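Sep 17, 2023

Rain until noon, so no point starting on the fence. Drank the last of the Tangen coffee and wrote a shopping list, then lost the list. Found it in my coat pocket after I had already been to the store and come back without dish soap.

Most of what I want to put down is about the Dell. I have gone back and forth all summer on whether to keep it or send it to the recycler in Clumarlow with the old printer. It is heavy and it takes up half the shelf. But a replacement that does the same work would cost more than I want to spend before the winter, and the Semside drawings are all set up for a machine like this. So it stays. I wrote that in ink on the parts sheet so I won't argue with myself again in October.

Things I want to remember for next time. Lay the tower on its side before doing anything else. The lever on the socket has to be all the way open, and it takes more of a push than you expect the first time. Hold the processor by the edges and keep off the contacts. Check the corner mark twice before it goes down. Write down which cable goes where, even the ones that look obvious. I skipped that step once with the Jostel machine and paid for it with a whole evening.

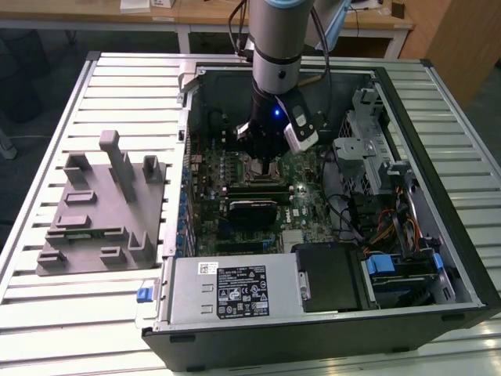
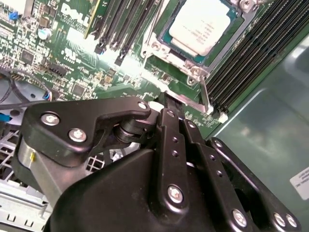
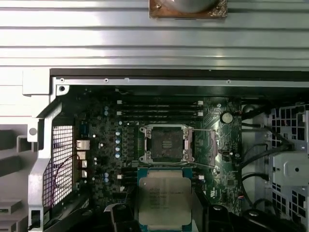 The Dell with its side open, processor work.

Other costs so far: $6 for thermal paste, $4 for a pack of wipes, and $60 set aside for memory if I decide it needs more. I haven't ordered any. The prices I looked at were all over the place, and two of the sellers didn't list the speed -- I am not buying from either of them. I'll look again after the electric bill comes.

I should also get a proper tray for the screws. A jar lid works until you bump it. The case screws and the drive screws look alike to me without my glasses, and I had the glasses on top of my head for a good part of the afternoon.

Soup for supper, with the heel of the bread. Called the water company about the meter reading and was on hold long enough to eat a second bowl. They have it down as an estimate again. I am supposed to read it myself and call back with the number.

Rain has started up again. Fence tomorrow if it quits -- otherwise the gutters will have to wait too.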